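Carburetor Work on a Home Bench: Shop Tips

Workshop Tips by Daranee Meesuk

Most of the bikes that go up on stands in Prunemdale in November come back down in spring with the same complaint: won't idle, runs only with the choke on, drips from the overflow. The usual cause is old fuel left in the float bowls. Pulling and cleaning a bank of carburetors is well within reach of a home shop. The notes below apply to ordinary slide and constant-velocity carbs on older street bikes and most customs built from them. They do not replace the service manual for your model.

Before you take anything off

Run the bike if it will run. Note which cylinders are cold, whether the idle hangs, and how many turns of the idle knob it takes to change anything. Write this down. A carb cleaning will not fix a tight valve or an air leak at the intake boots, and you will want the notes if the fault is still there afterward.

Check the fuel petcock next. On a vacuum type, pull the fuel line with the engine off and watch the outlet. Fuel should not flow in the ON position. If it does, the diaphragm or the O-ring behind it is gone, and a set of freshly cleaned carbs will flood all the same.

Drain the bowls into a metal can with a lid. Work with the garage door open, and shut off anything with a pilot light. That includes the water heater if it shares the space.

The work surface

A flat, light-colored top is best. Small brass jets disappear on dark rubber mats and on diamond plate. If the only table available is one you care about, put a sheet of tempered hardboard over it before any solvent comes out. Carb cleaner will lift varnish and many paints in seconds. Light from two sides helps more than one strong lamp overhead — the hole through a pilot jet is hard enough to see without your own shadow on it. 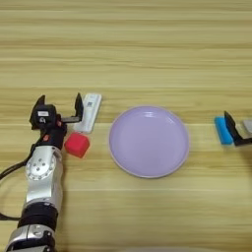
Light wooden tabletop with streaky grain.

Keep solvent and dry work apart. I use one end for dirty castings and the other for assembly, and nothing moves across until it has been blown out and wiped.

Loosening float bowl screws

Factory screws on Japanese bikes are usually JIS, not Phillips. The two look alike. A Phillips driver rides up in a JIS recess and rounds it out, so buy the correct bits. If a screw resists:

Seat the driver and tap the end with a small hammer, square on.
Try tightening it very slightly before loosening.
Put a drop of penetrating oil at the head and leave it overnight.
If the recess is already damaged, cut a slot with a thin abrasive wheel and use a flat blade.

Heat is a last resort. Carb bodies are zinc or aluminum alloy and do not tolerate a torch. A heat gun on low is as far as I would go, and only with every trace of fuel gone and the soft parts out.

Do one carb at a time. The castings in a bank look interchangeable and generally are not, and neither are the needles if a previous owner has been shimming them.

Sorting parts as they come off

Use shallow dishes with a raised rim, one per carburetor. Old dinner plates are fine for dry parts. Avoid polystyrene, as solvent will soften it. Anything with a deep, narrow bottom makes it awkward to pick up washers. 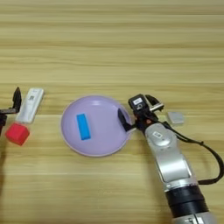

A plate with a raised rim holds a blue block.

Lay the mixture screw parts out in the order they came off: screw, spring, washer, O-ring. The O-ring often stays behind in the bore. Hook it out with a bent piece of soft wire and do not use a steel pick, which will score the seat. Before removing each mixture screw, turn it in until it seats lightly and record the number of turns. The setting may have been wrong, but it gives you a starting point.

Cleaning the jets

Soak the brass, then blow it through. Over 40 psi at the blow gun is unnecessary and tends to send the jet across the shop. Hold it in a gloved hand or a rag.

If the pilot jet is still blocked after a soak, push a single strand of copper wire through it. Guitar string and drill bits are harder than brass and will open the orifice. An enlarged pilot jet makes the bike run rich at idle and there is no adjusting it away. Replace it.

Hold each jet up to the light. The hole should be round with a clean edge. A main jet can look open and still carry a ring of varnish on its wall, so compare it with a new one of the same number if you have one.

Spray cleaner through every passage in the body and confirm that it comes out somewhere. The pilot circuit exits at the small holes just by the throttle plate. The choke circuit draws from its own well in the float bowl on many models, and that passage is the one most often missed. A bike that starts warm but never cold usually has it plugged.

Remove rubber diaphragms before any spray is used near them. Cleaner swells the rubber and the slide will not go back in its bore properly. If one has already swollen, leave it in open air for a day or so. It may recover.

Float height

Measure with the carb tilted so that the tang just touches the spring-loaded pin in the float valve without compressing it. Take the measurement from the gasket surface, gasket removed, to the point on the float named in the manual. Say the specification is 18 mm. Both sides of a twin float should read 18 mm. If they differ, the float is twisted and needs correcting before you touch the tang.

Bend the tang in very small amounts. Bending it toward the valve closes the valve earlier and lowers the fuel level. Check the valve tip under a magnifier while it is out, and replace it if there is a visible ring worn into the cone.

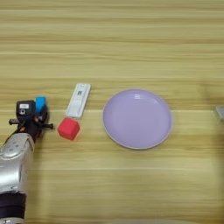 Brass floats should be shaken next to the ear. Any fuel inside will be heard. They can be soldered once the fuel has been evaporated out completely in hot water, though the added solder changes the weight and the level has to be set again.

Gasket surfaces

Old gasket comes off with a plastic scraper and patience. For corrosion on the bowl flange, lay 200 grit paper on a piece of plate glass, wet it with light oil, and move the bowl in a figure eight. A few passes are enough. Do not do this to the carb body, where it will change the relationship between the flange and the float pivot. Wash off all grit before the part returns to the clean end of the bench.

Assembly notes

Fit new O-rings with a smear of silicone grease. Petroleum grease is acceptable on nitrile, but some kits mix materials without saying so.

Start each jet with your fingers. The threads in the body are soft, and snug with a short screwdriver is tight enough.

Seat the diaphragm bead in its groove all the way around before the cap goes on. Hold the slide up with one finger through the bore to take the tension out of the rubber, then lower it once two opposite screws are in. Lift the slide and let it drop. It should fall smoothly and land with a soft click.

Bench sync the throttle plates by eye against the last pilot hole, or with a thin wire as a feeler. The bike still needs to be balanced with vacuum gauges after it is back together and warm.

Leak test

Clamp the bank level, hang an auxiliary bottle above it, and fill the bowls. Leave it on the bench for an hour with a tray underneath. Seeping at a bowl gasket is usually a pinched gasket. A drip from the overflow tube means the valve is not closing, or the tube itself has a hairline split where it enters the bowl. Find either fault now, while the carbs are still easy to reach.

Putting carbs away dry

If the bike is waiting on other work, leave the bowls empty and plug the intake and air cleaner sides with clean rag. Bag the whole bank. Label it with the jet sizes, mixture settings and float height, and put the old jets in a small envelope inside the bag, even the damaged ones. The numbers stamped on them are useful later when the build has changed pipes or filters and someone asks what was in there before.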